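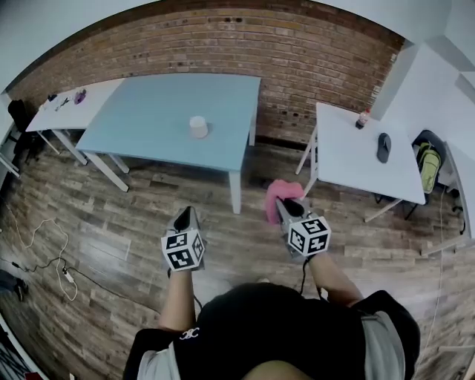
4.2 Fine-tuning on commit histories

Santoro was fine-tuned in two stages. The first used the Skirkell corpus, which pairs commit messages with the source changes they describe. The second used a smaller set of function signatures and docstrings taken from the snapshot of May 6, 2019. Files with no licence header were removed from both sets, as were generated files and any function longer than 100 lines.

The learning rate was held fixed during the first stage and decayed linearly over the last 2,000 steps of the second. Token weights were not rescaled between stages. We tried masking the commit message from the loss, but validation perplexity on code tokens did not change and the mask was dropped.
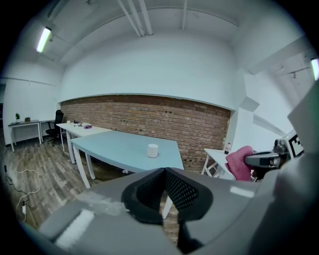
Completions were sampled at a single temperature and run against the hidden unit tests in Drellent. A problem was counted as solved when one of 4 samples passed every test. Under this criterion the two-stage model solved 67 problems in the Skeltley set. Failures were concentrated in problems that required parsing of nested input, where the model tended to return early from the outer loop.

Figure 3. Problems solved in the Skeltley set against training step, second stage only.

The curve in Figure 3 flattens well before the end of training. Extending the second stage on the September snapshot gave no further gain, and its behaviour on the longer docstrings was slightly worse. We therefore report the earlier checkpoint in all later sections.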